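Olivares Work and Folding Table, White

Home > Tables > Work Tables > Olivares

The Olivares is a white-topped table for folding, sorting, cutting out and other jobs that need a flat surface and some elbow room. It is made by Ideletti and sold flat-packed. The top has a matte finish, so there is little glare under a ceiling lamp and fabric edges are easy to see when you line them up.

We stock it in one color and two lengths. Both lengths use the same frame and the same hardware kit. If you already own the older Mulard table, the Olivares top will not fit the Mulard frame. The bolt holes are in different places.

What it is used for

Most of our customers buy this table for laundry rooms, sewing rooms and small workshops. Napkins, dishcloths, hand towels and quilt squares are the items people mention most often when they order. The surface is smooth enough that a cloth can be turned a quarter without lifting it, but a light cotton will stay put once you have flattened it with your hand.

Darker and patterned cloths show up clearly against the white. This helps with striped fabric. You can check whether the stripes run straight before you make the first fold, and a wavy hem is easy to spot and pull out. 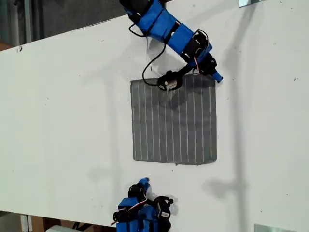
Gray striped cloth laid flat on the matte white top.

Small squares are usually folded in half twice. Start with the cloth flat and the stripes running away from you. Press down any corner that is lifting, smooth from the middle out, and bring the far edge toward you. Napkins that have been through the dryer tend to be a little out of square, so match the corners first and let the extra fall in the middle. Smooth it again before the second fold.

If you are folding a whole load, keep the unfolded pile on the left and the finished stack on the right, or the other way around if you are left-handed. The longer table has room for both piles and a clear space between them. On the shorter table, most people put the unfolded pile on a chair or a cart.

Surface and wear

The top is hard-wearing but it is white, and it will show use. Expect small dark specks and light scuffs over time, mostly near the ends where bins and tools get set down. They do not affect the way the table works. Many come off with a damp cloth and a drop of dish soap. For marks that stay, use a soft white eraser and rub lightly. Do not use scouring powder or steel wool, which will leave a shiny patch in the matte finish.

Wipe up dye, ink and fabric marker right away. Marks from these are not covered by the warranty.

The top is not an ironing surface. Use a padded mat of at least wool felt thickness under an iron, and lift the mat off when you are done so that steam does not stay trapped under it. For rotary cutting, use a cutting mat. The blade will go through the finish.

Frame and feet

The frame ships in four main pieces with a hardware bag. All four feet are adjustable. Turn them by hand to level the table before you tighten the last bolts. If the table rocks after a few weeks, check the feet first and the bolts second.

Clamps can be used on the long edges. Put a scrap of cardboard or felt between the clamp and the top. Do not clamp at the corners, where the bolts come up from below.

The frame is open underneath, and most storage carts will roll in from either side. Measure your cart before ordering if it has a tall handle.

Assembly

Allow 30 minutes with one person, less with two. You will need a Phillips screwdriver. The hex key is in the box.

1. Lay the top face down on a blanket or on the flattened carton.
2. Set the frame rails in place and start all 8 bolts by hand.
3. Attach the legs and tighten them.
4. Go back and tighten the rail bolts.
5. Turn the table over with a second person. Do not drag it on its legs.
6. Level the feet.

Add-ons

Histodik edge guide. Clips to a long edge and gives you a straight stop for lining up cloths. Fits both lengths. No tools needed.

Histodik felt mat. A pad for pressing small items. Roll it for storage, as folding leaves a crease.

Replacement feet. Sold in a set of four.

Ordering and delivery

The table ships in 2 cartons, one for the top and one for the frame. They usually arrive together. If only one comes, wait until the next working day before calling us.

Open the top carton at delivery and look at the corners. Chipped corners are the most common shipping damage and we replace the top at no charge if you report it within a week. Keep the carton until you are sure you are keeping the table.

Orders over $400 ship free to addresses in the lower 48 states. For Alaska and Hawaii, ask for a quote before you order. Add-ons ordered with a table go in the frame carton.

Returns are accepted on unassembled tables in the original packaging. Assembled tables can be returned only for a defect. The felt mat can be returned if it has not been used.

The longer Olivares is out of stock until April. Orders placed now will be held in the order they come in, and your card will not be charged until the table ships.

See also: Mulard replacement tops, Histodik storage carts, adjustable stools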